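# About Fenby

Fenby is a small school of sorting, packing and bench craft, started by Rekha Solanki and Tarun Rajput at Rekha's kitchen table, with a roll of brown paper and a borrowed set of trays. We've moved since then (twice, and the second time in the rain!), and these days we look after the ground floor of the old Skimeck building, put up in 1881 and still as drafty as you'd expect. Come in a sweater and we'll put the kettle on.

People come to us for all kinds of reasons. Some run a little business from home and want their orders to leave the house in good shape. Some have inherited a shed full of screws, beads or watch parts and would like to know where to begin. Others just enjoy small, careful work and the company that goes with it, and they are very welcome too.

## How we set a table

Every course begins with the table, and Tarun will happily talk about it for as long as you let him. We cover the top in kraft paper, let it fold down over the front, and then lay dark blue tape lengthwise and crosswise until the whole thing is a grid. The lines come out a bit uneven and the paper always creases, and we stopped fussing over that years ago. Each cell is a place to put something down, and a blue plastic tray with raised rims gives the smallest pieces somewhere to stay while you work on the rest.
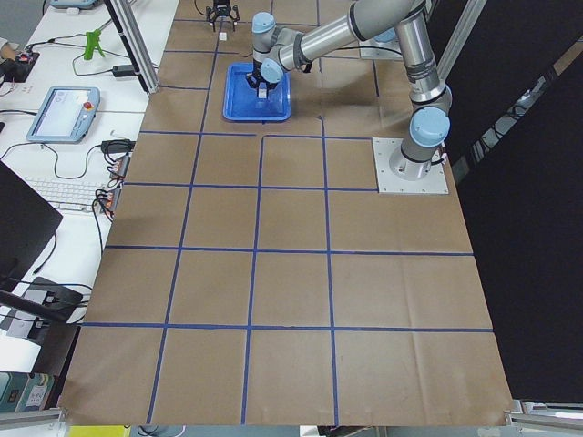
## Our courses

- **First Trays.** An evening class that runs for 4 weeks, with no more than 8 people in the room. You'll lay your own paper and tape your own grid, and you take the paper home at the end if you'd like it.
- **The Joshi Course.** Named for Rekha's grandmother, who kept her buttons in better order than most banks keep their money. It lasts 8 weeks and goes further into labeling, wrapping and storing small things.
- **Huvska Mornings.** Drop in with whatever you're working on, stay as long as you like, and bring cake if you have any.

## Coming to see us

The best way to find out if Fenby suits you is to visit. Ring the bell at the side door, since the front one sticks in cold weather, and ask for Rekha or Tarun. New First Trays classes start in April, and we keep a waiting list at the front desk for anyone who'd like a place.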